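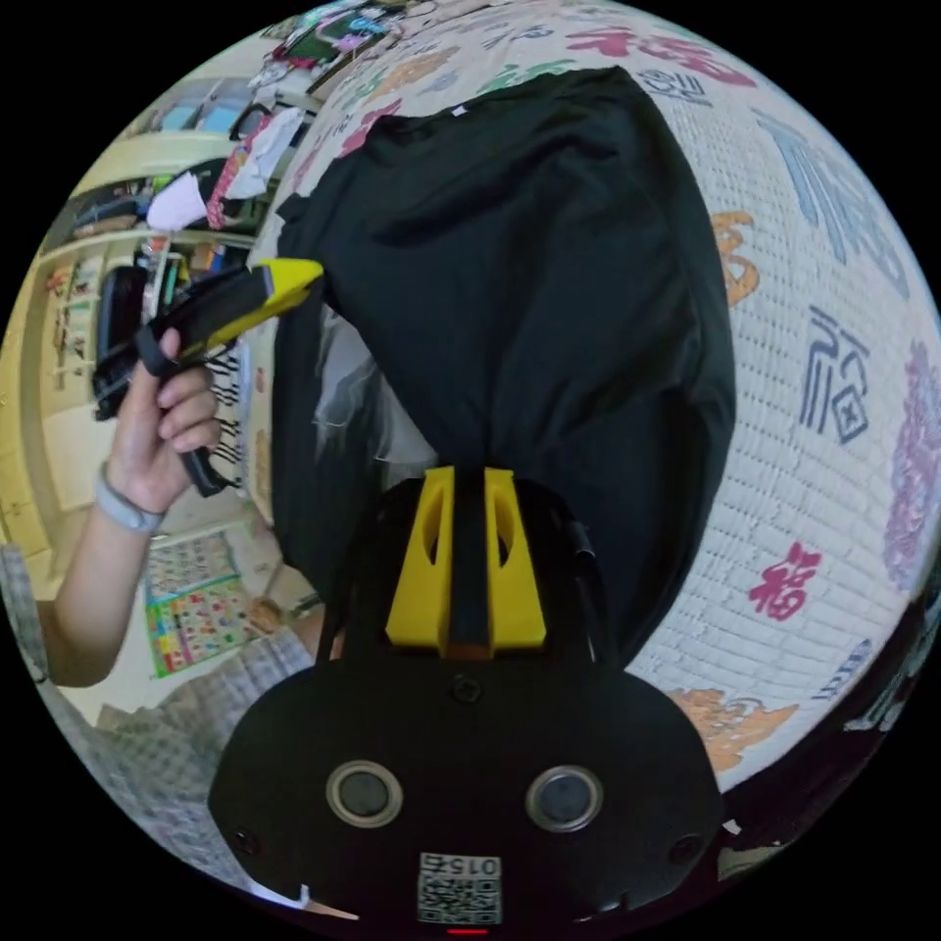 Our laundry robot watch continues, and your Saturday chores are safe for another season. Mirsad Dervishi at Urkis says folding is still the job that makes grown engineers sigh. A car door is the same shape every morning – a black T-shirt is a new shape every time you let go of it. His team gave its software 200 tries at one shirt in July and got 25 folds he would put in a drawer. His mother, he adds, would have refolded 5 of those.

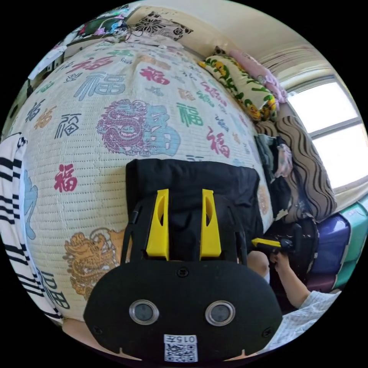
Dark fabric on a bed mat, with yellow gripper fingers standing by.

Sodmont still plans a home model. We still plan to iron.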